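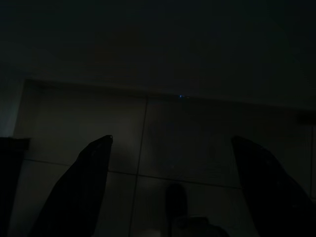 Workshop notebook, Sistusstead
Wednesday, 08:40
Subject: Tiled surface, condition and treatment of the joints

The purpose of this entry is to record the state of the tiled surface before any material is removed, and to set out the order of work agreed for the remainder of the week. Earlier notes on the same job are in the Plekow folder under reference 3123 and are not repeated in full.

The tiles are sound in general. They are light grey with a faintly green cast in poor light, laid as plain rectangles on a straight grid, with thin joints darker than the tile itself. The colour has been a matter of some discussion. When compared with the two spare tiles kept in the store, the surface reads greener in the early morning and under the old lamp, and plain grey under the daylight lamp. It is therefore recommended that no colour decision on the new grout be taken before 10:00, or under any lamp other than the daylight one.

Examination by touch and with the wooden probe gave the following.

The joint running front to back near the middle is firm along most of its length. It becomes soft over a short stretch close to the crossing with the joint that runs side to side. The probe entered without pressure at two points and brought out a dark powder with no grit in it. This is taken to be old grout mixed with soap residue. A sample has been placed in a labelled paper envelope in the top drawer.

The side-to-side joint is shallower than expected. It appears to have been topped up at some time with a different product, applied over the original without cutting back. The upper layer lifts in flakes when the probe is held flat.

Tapping with the handle of the small screwdriver gave a clear note on every tile but one. The exception sounds dull at the corner nearest the crossing. There is no movement when it is pressed, and the dull area is no larger than a thumbprint. The view taken is that the tile should stay in place for the present. Lifting it would put its neighbours at risk, and the spares differ very slightly in thickness from those laid.

09:30

Test clean carried out on a small area at the back, using warm water and the mild cleaner from Flellent, diluted as on the label. The cloth came away grey after the first pass and almost clean after the third. The glaze was not affected. The joints darkened while wet, as would be expected, and had not returned to their former shade by the time the next step was begun. They should be looked at again after the midday break.

A second test, with the stronger cleaner left over from the Plekow job, was stopped early. It took the haze off quickly but left the joint edge rough to the finger. Colleagues are asked not to use this product here. The bottle has been put back on the high shelf with a note tied to the neck.

10:15

Grout samples compared under the daylight lamp. Three were mixed in small quantities and spread on card: the pale grey, the mid grey and the one sold as slate. The pale grey makes the whole surface look unfinished. The slate is too strong and draws attention to every small difference in the width of the joints, of which there are several. The mid grey is the closest to the existing work when dry, and is the one proposed. Final approval rests with Xu, whose office has asked for a dry sample on card before any quantity is mixed. The sample will go with the afternoon post.

One further point on quantity. The order placed last time under number 1431 was larger than the job needed, and the unused part hardened in the store. A single 5 kg bag is sufficient for the present work, including wastage.

11:20

Raking out begun on the soft stretch only, by hand. The powered tool was considered and set aside: the joints are thin and the tile edges have a slight curve which the blade would catch. Progress by hand is slow – a palm's length took most of twenty minutes – but the edges are clean, with no chips found on either side. The loose material was taken up with the soft brush attachment. It should not be swept, as the dust drags across the glaze and leaves a film.

The rake blade was dull by the end of the session. A new one has been fitted and the old one put in the metal tin.

13:50

Test area from 09:30 inspected after drying. The joints have come back a shade lighter than the untreated ones, which confirms that a good part of the dark colour is dirt. This has a bearing on the choice of grout. If the entire surface is cleaned before the new grout goes in, mid grey may prove slightly too dark against the old joints. It is accordingly proposed that the card sample be held back from the post, and that a second card be prepared half a shade lighter by blending the mid and the pale in equal parts. Both cards can then be sent together.

The blended mix must be measured by weight. Measuring by the scoop gave uneven colour on the previous job, and two batches placed side by side could be told apart from the doorway.

Remaining work, in order:

Finish raking out the soft stretch and the flaking layer of the side-to-side joint.
Clean the entire surface with the mild product and leave to dry overnight.
Smooth the cut edges with the 800 grade paper, used wet and with very little pressure.
Check the dull corner again by tapping, and mark the result in this book.
Send both cards to Xu and await a reply before mixing.

Open questions

Whether the flaking product continues under the rear edge is not known. A short length should be opened there before the bag is ordered.

It has not been settled whether the joints are to be sealed afterwards. The older notes advise sealing, but give no reason and do not name the product. The matter is to be raised at the next workshop meeting.

16:10

Raking out stopped for the day at the crossing. Probe, brush and tin returned to the second drawer. Vacuum bag is full and needs changing before the next session.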